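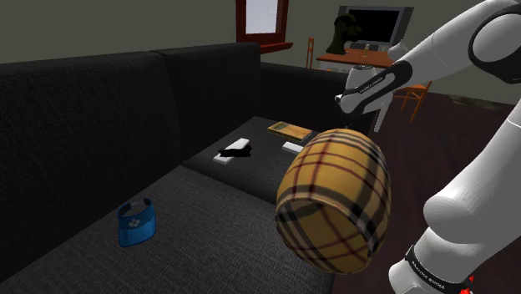
Rosalía Prieto wrote to ask whether a judge can cancel a council's decision just for being a bad one. She had read that a court stopped the library closure in Haveo, and she wanted to know why the judge did not simply run the library as well.

January 13, 2021
By Gonzalo Sotomayor

The short answer is no. A judge cannot cancel a decision only for being a bad one. A judge can cancel a decision that was made in the wrong way. This kind of court case is called a judicial review.

What is being reviewed?

A council, a minister or another public body has powers. A power is permission, given by law, to do a certain thing. The law usually says how the thing must be done. It may say that people have to be asked first, or that a report has to be read, or that a notice has to be put up for a fixed number of days.

In a judicial review, the court compares what the public body did with what the law told it to do. The judge does not vote on whether the plan is a good one.

The Haveo library

Haveo council has 27 members. They voted to close the library in Soler, a village inside the council's area. The local rules say that before a public building is closed, a notice must be displayed for 21 days and people must be able to send in their views.

The notice went up and 389 people wrote in. The council held its vote before the 21 days had finished, and the letters had not been read. A group of residents took the matter to court.

The judge found two faults. The vote was too early, and the council had left out something it was required to think about. The decision was quashed. "Quashed" is the legal word for cancelled. In law it is treated as if it had never been made.
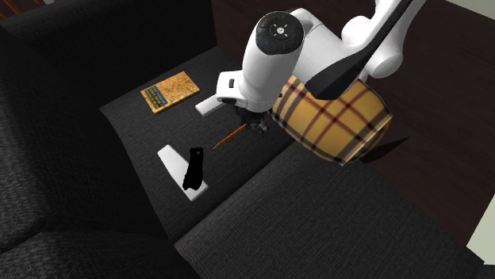

A white robot arm over a dark grey sofa.

Does that mean the library is safe?

Not for certain. The council may start again. If it displays the notice for the full time, reads the letters and then votes to close the library, the second decision may be lawful. Some residents of Soler were disappointed to learn this. The court had protected their right to be heard, and being heard does not always change the result.

What can go wrong with a decision?

Courts look for several kinds of fault. The public body may have used a power it does not have. It may have missed a step, as in Haveo. The person deciding may have had something to gain: in Grelum, a planning decision was quashed when it was found that one member owned the field next door. Last, a decision may be so unreasonable that no sensible body could have made it. Judges rarely use that last one.

Who can ask for a review?

Usually someone affected by the decision. A parent may ask about a school place, and a shopkeeper may ask about a licence. There is a time limit, which differs from country to country. There is often a fee too. In the Stokovo bus case, 600 families shared the cost.

Words to know

Public body: an organisation that does work for the state, such as a council.
Lawful: allowed by law and done in the way the law says.
Quash: to cancel a decision in court.
Appeal: asking a higher court to look at a case again.

Related
What does a mayor do?
Why do some laws have dates in them?
How a petition works
The Stokovo bus case, step by step
Who checks the government?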